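Home Robots Space Ask Us For Teachers

What Does It Take to Buy a Robot?

Suppose a school called Dindulby wants a robot arm for its workshop. The arm is only one line on the bill. The school also needs a gripper, which is the robot's hand, a strong table to bolt it to, and spare parts.

Before anyone spends money, the planners can try the job on a computer. They build a pretend kitchen and a pretend robot, then give it a task such as opening a cabinet. If one gripper is too wide for the handles, they pick a different one. Changing it on a computer doesn't mean sending anything back to the store.

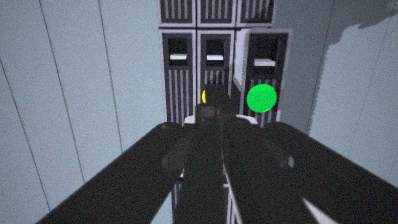 Making a Budget

A budget is a plan for money. Dindulby has 104 weeks to save up, so it splits its list into 3 groups:

- Must have: arm, gripper, table
- Should have: 2 spare sets of fingers
- Can wait: a second arm

The school also puts away $200 for repairs. Motors wear out and cables break. A robot that can't be fixed has to sit in a closet.

Try writing a list like this for something you want to buy.

Contact Kistus Kids | © Kistus, May 2018 | Back to top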